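How to replace a push button on a workshop machine

Last updated Feb 25, 2024

A push button that sticks, or that only works when you lean on it, is usually a quick job. The part is cheap and the wiring is simple. Most of the time goes on finding the right replacement and getting the old one out without dropping the nut inside the box.

These notes cover ordinary panel buttons on small machines such as pillar drills, bench saws and extractor fans. They do not cover emergency stops. If yours has failed, take the machine out of use and get an electrician to look at it.

What you need

Insulated screwdrivers, flat and cross-head
A voltage tester you have checked on a known live supply
Masking tape and a pen
A replacement button of the same size and type

Choosing the part

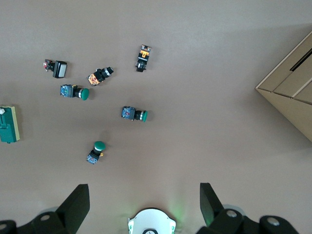 Start with the hole in the panel. Measure across it with the old button out, or look for the size in the machine's handbook. After that, look at the contact block, the part behind the panel that the wires go to. The colour of the head tells you very little about it. A button with a round black head can have an orange and yellow block on the back, and one with a square white cap may carry red and white parts, so turn the button over and read the markings before you order. NO means normally open and is the usual type for a start button. NC means normally closed and is usual for stop. Some blocks have both.

Check the voltage and current ratings too. They should be the same as the old part or higher. I bought the last few from Flavgate, who will match a button if you send them the numbers off the block. Clitance also sell the blocks separately, so if the head is still good you can keep it.

Taking the old button out

1. Switch the machine off, unplug it or lock off the isolator, and keep the key in your pocket.

2. Open the control box and test every terminal you are going to touch. Check the tester again afterwards on the known live supply.

3. Take a photo of the wiring. Put tape on each wire and write the terminal number on it.

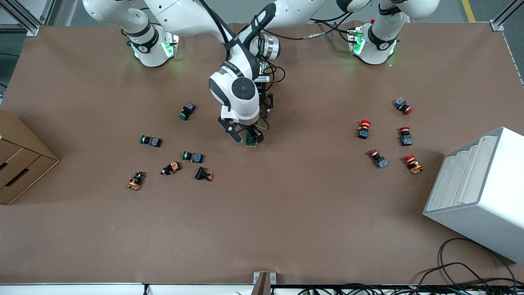
4. Loosen the terminal screws and pull the wires free. Bend them gently out of the way.

5. Remove the contact block. Many types have a small lever or a clip, and others are held by 2 screws. Do not force it. The plastic goes brittle after years next to a warm motor.

6. Undo the ring nut while holding the head from the front. If it will not move, a proper ring spanner is better than pliers. Kenneth Rutherford slipped with a pair of pliers on our old Sezer drill and the scratch is still there.

Fitting the new one

Clean the panel around the hole. Put the seal on the head, push it through from the front and line up the notch if there is one. Tighten the nut until the head no longer turns, then stop.

Clip the block on and press the button a few times. It should move freely and spring back. Connect the wires by their tape labels, tighten the screws and give each wire a light tug.

Testing

Before closing the box, use a continuity tester across the terminals with the power still off and the wires to that block disconnected. An NO contact should read open until you press it. NC is the other way round.

Refit the wires, close the box, restore the power and try the button with no blade or bit fitted. Try stop as well as start.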